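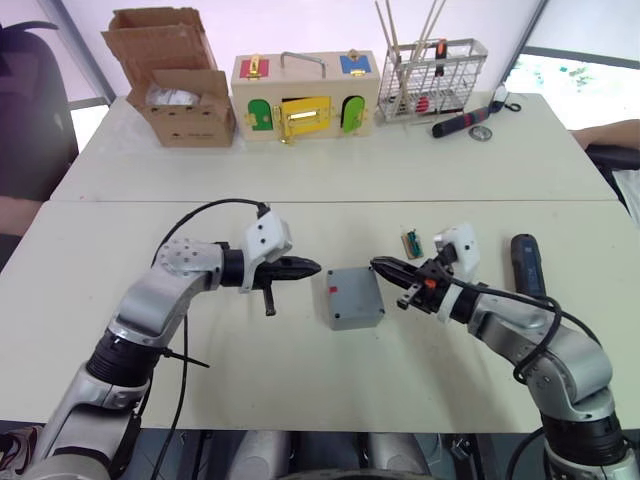 How do I stop my sourdough starter smelling of nail varnish?

Posted by Wativine, Thursday, September 5, 2024

Hello all! I started my first ever sourdough starter a few weeks ago and I'm completely hooked, but it has gone a bit odd. It used to smell like yoghurt and green apples (lovely!) and now when I take the lid off I get a proper whiff of nail varnish remover. It still bubbles, though it sinks back down well before I get home from work. There's a thin layer of greyish liquid on top most evenings.

I feed it once a day with strong white flour and tap water, and I keep it on the worktop next to the kettle. I don't weigh anything, I just go by spoonfuls. Have I killed it? I'd be gutted, I've already given it a name and bought a banneton.

3 replies

Trisa
You haven't killed it, it's hungry! That smell is what you get when the yeast and bacteria have eaten all the flour and are sitting there waiting for more. The liquid on top is the same story. Pour it off or stir it back in, either is fine — stirring it in gives a sharper loaf.

What I'd do is get some scales, even cheap ones, and for the next few days feed it morning and evening. Keep 50 g of the old starter, add 100 g flour and 100 g water, stir well and scrape down the sides. Put an elastic band round the jar at the level of the mix so you can see how far it climbs. Mine smelt like a beauty salon all last summer and was back to apples after three days of this.

Also, move it away from the kettle. Warmth makes it race through its food, and your worktop is probably hotter there than you think. If you swap a spoonful or two of the white flour for wholemeal rye it will love you for it. Rye is wonderful stuff, I put it in everything now.

And please don't throw the spare starter away! Crumpets, pancakes, crackers with lots of black pepper... I sometimes look forward to the crackers more than the bread.

Brakenar
mine did this, just put it in the fridge. feed it once a week. been going since December and makes great pizza

Berisha
Agree with Trisa on nearly all of it, but I'd get it healthy at room temperature before trying the fridge. A starter that goes in hungry comes out hungrier.

One more thing on quantities. If you're out all day and can't manage two feeds, keep less of the old stuff: 20 g starter to 100 g flour and 100 g water will take much longer to peak, and you may well find it's still domed when you come in. Cooler water helps too.

The only time to bin it is if you see fuzzy mould or pink or orange streaks. Grey liquid is fine. Once it doubles reliably after a feed, have a go at a plain white loaf with it. My first one came out weighing 805 g and as flat as a cowpat, and I ate the whole thing with butter and was thrilled. What's the starter called, by the way?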